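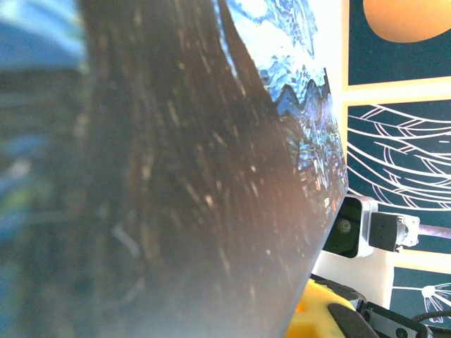 Jireš: notes from a visit to the river port and the timber exchange

Jireš stands on the left bank of the river, 6 km above the point where the channel narrows and barge traffic has to wait for a pilot. The town is reached by a single-track railway and by a surfaced road. I travelled by rail in March, arriving shortly before noon, and was met at the station by Bohumila Malý of the port office, who had arranged the programme.

The resident population at the last count was 2,866. Most working adults are employed in the port, the sawmills or the tannery. Farming on the surrounding terraces is limited to barley, flax and plums, the last dried and sent downriver in autumn.

The port consists of two basins. The older one is stone-lined and used for small craft and for floating timber. The newer basin has a concrete quay 265 m long, served by rail, and handles sawn boards, hides, cement and road bitumen. Bitumen arrives in heated tanks and is stored by Bitulex in a compound at the northern end. Visitors are not admitted to the compound, but the pipe run can be followed from the public footpath.

Garba Okafor, the quay foreman, explained the loading sequence. Boards are graded at the mill, strapped, and moved to the quayside on low electric wagons supplied by Trundolley. The wagons replaced horse-drawn trucks on the same rails — the gauge was never altered, and the turning circles at the warehouse doors are still very tight. A barge takes a full morning to load. Work stops when the river gauge falls below the lower mark, as it does in most dry summers.

The timber exchange occupies the former customs house in the square. Trading is done by sample: a short length of each lot is laid out on benches in the upper hall, and buyers write their offers on slips. Larch and oak make up most of the trade, with a little pear for instrument makers. Janaína Vieira, who buys for a joinery firm on the coast, told me that pear prices had been steady but that good widths were scarce.

The tannery, on the Pliltine stream east of the centre, uses oak bark from the mills. The process can be smelt from the square when the wind is in that quarter. A small museum beside it holds tools, port ledgers and a model of the old basin, and closes at 4 p.m. The ledgers may be consulted on written request.

The return train leaves at 5.40 p.m. There is no later service.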